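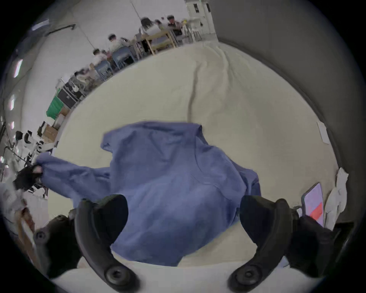 Glykeria Triantafyllou asks whether the Suton kit can cope with a hooded sweatshirt, or only with towels and other flat things.

It can try both, and sweatshirts are the fun part! Hoods and sleeves bunch up in new ways every time, so plan on 80 demonstrations per garment before you train anything.

What comes in the box?
Two hand-held grippers, the mounts and a charger. The Ikano software is a separate download — free, and a pleasure to use.

Do I need a special table?
No. A bed works very well, and a plain light sheet is a good start.

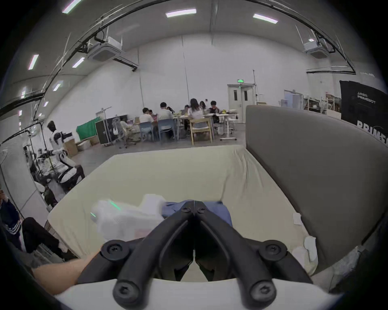
Pull the sheet tight if you like, but leave a few wrinkles in for some of your sessions. We love seeing how much steadier the results get with a bit of mess.

Can I borrow a kit first?
Yes, from Altenlow, for 11 days. Book early — October fills up fast.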